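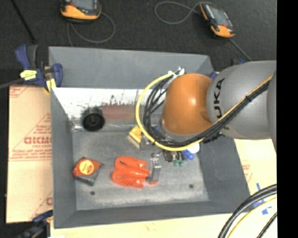
Home News Reviews Trailers Release Dates Podcast

Deschamps has moved the theatrical release of Lernville from September to November, a delay of eight weeks. The distributor confirmed the change in a short notice to exhibitors and gave scheduling conflicts at premium large-format screens as the cause. Tickets already sold for preview showings will be refunded automatically.

The film is a sequel to Flerton, which was shot on 70 mm stock and opened on about 100 screens before expanding. Lernville uses the same format for exterior sequences, with interiors captured digitally. Running time and rating have not been announced.

Streaming rights remain with Clellix. Under the existing agreement, the service may carry the film no earlier than 2 months after its theatrical opening, so its online debut also shifts into the new year. A second trailer is still planned for release ahead of the opening.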